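My sorting board is finally done!

I have wanted one of these boards for ages, and after 40 evenings of fiddling at the dining table (and one very patient sister, thank you Akua!) I finally have a layout I love. The idea is so simple. You print the outline of every part on a white sheet, divide it into sections, and then each piece goes home to its own shape. I can't tell you how satisfying it is when a peg lands right where it belongs!

I went with blue plastic for the parts so they'd pop against the white, and I'm so glad I did. The round gear-like one with the peg in the middle is my favorite, and I keep picking it up just to fidget with it. The little pegs took 3 tries to get right, mostly because I kept drawing the outlines too tight.

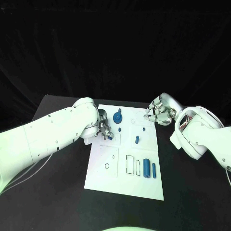
Posted by Korkor Eshun on May 11, 2018 | Filed under: Making Things

Next up is a bigger board with more sections, which I hope to have ready by July. If you've made one yourself, please tell me how you laid it out!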